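Home Products Docs Support Tickets My account

Ticket 361 – Right arm stops short during bottle pick, gripper opens without command
Status: Closed
Opened by: Orsolya Borbély
Assigned to: Harvey Simard, Kakix support
Product: Fillum arm controller
Site: Kestetmont, desk 4

Orsolya Borbély, 9:12

We have a repeating fault on the right arm. The task is a simple pick: reach out level over the desk, close on a bottle, lift, set it down again. Since the controller update in June the arm stops short of the target on some runs, the log shows "wrist position timeout," and then the gripper opens by itself. Twice it opened after the lift had started and the bottle fell. One landed on the desk and one went on the floor. Both were capped, so no spill, but I don't want a gripper that opens when it has something in it.

We ran 101 picks yesterday with the same script. 30 of them ended in the timeout. The left arm ran the same script mirrored and had no faults.

What I have tried so far:
Restarted the controller. No change.
Recalibrated the right wrist. Two good runs, then the fault came back.
Swapped the gripper for the spare. No change.
Lowered arm speed to half. Fewer timeouts, still there.

Emergency stop works normally and we have kept one person on it for every run.

Harvey Simard, 10:05

Thanks, that's a good list. Please don't run any more lifts until we know why the gripper opens. Reaching and closing is fine, with the stop in hand and everyone outside the arm's range.

Can you send the controller log for one failed run, and tell me how the target is placed? I'd like to know if the arm is close to full reach when it times out. Also please check the wrist connector at the forearm. Push it in and see if it clicks.

Orsolya Borbély, 11:40

Log attached. Connector was seated, no click, no movement.

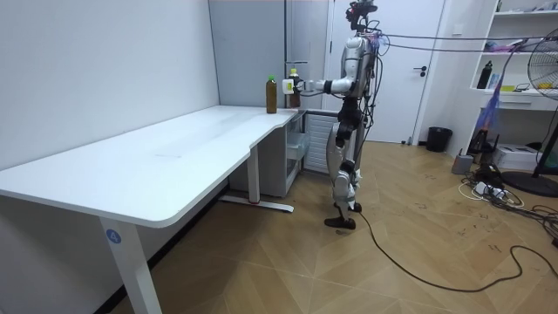
Reach could be part of it. The script puts the target at the far end of the desk, and the robot stands beside the desk with the right arm straight out. In this run the gripper is at the second bottle, the one with the pale cap, back by the wall past the corner of the desk. The green-capped bottle is on the desk near its right edge, and I have never had a timeout on a target placed there. I had not put those two facts together before you asked.

Harvey Simard, 13:20

The log agrees with you. The elbow is at 101 percent of its soft limit when the timeout starts. The June update made the soft limits tighter and your script still has the old values in it. The arm is told to go to a point it is no longer allowed to reach, so it waits, gives up, and goes to the fault state.

The gripper is a separate matter. In the fault state the controller drops holding current to the hand. On the older hands that was harmless, as they locked mechanically. Yours are the Verstraete hands and they have no lock, so they relax and let go. That setting should have been changed when the hands were fitted. I can't see that it was.

Please do the following, in this order:

1. Press the emergency stop and leave it in.
2. Open the hand profile and set "on fault" from "release" to "hold."
3. Reload the soft limits from the controller. Don't type them in by hand.
4. Move the start position closer to the desk so the elbow stays under 90 percent.
5. Release the stop and run reach only, no lift, ten times.

Note that "hold" does not apply to the emergency stop. If you press the stop, the hand will still let go. Keep hands and feet out from under whatever it is carrying.

Orsolya Borbély, 15:02

Done through step 5. Ten reaches, no timeout. Elbow peaks at 73 percent now. The hand profile was on "release," as you guessed.

One problem with step 3: the reload failed the first time with "profile in use." I had to close the script editor on the laptop before it would go through. You may want to add that to the instructions.

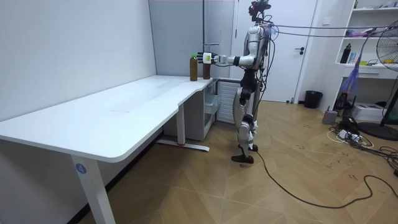 Can we start lifting again with the new settings?
Run the lifts at half speed first, with empty bottles, and go back to full speed once you have 30 in a row without a fault.

Harvey Simard, 15:31

Answering your question inside your post so it stays together – sorry if that looks odd in the email copy. I have added the "profile in use" note to the instructions. Please also force one fault on purpose with a bottle in the hand, low over the desk, and confirm that it holds. Use the test button on the fault page.

Orsolya Borbély, 16:48

Forced the fault three times. The hand held each time and the arm stayed where it was. Then 30 lifts at half speed, no faults. Full speed tomorrow morning.

Orsolya Borbély, 10:20

Full speed, 101 picks, same count as before. No timeouts and no drops. Highest elbow reading was 73 percent again. I have put the start position on a tape mark so the next person doesn't set the robot too far back.

Harvey Simard, 10:44

Good. Closing this one. The missing warning about hands with no lock has gone to the Fillum software group as its own ticket, and you are copied on it. Until that is fixed, check the "on fault" setting after every controller update – an update can set it back to "release."

Closed as: configuration, right arm and hand profile
7 comments 2 people found this helpful

Contact support | Terms | © Kakix | Back to top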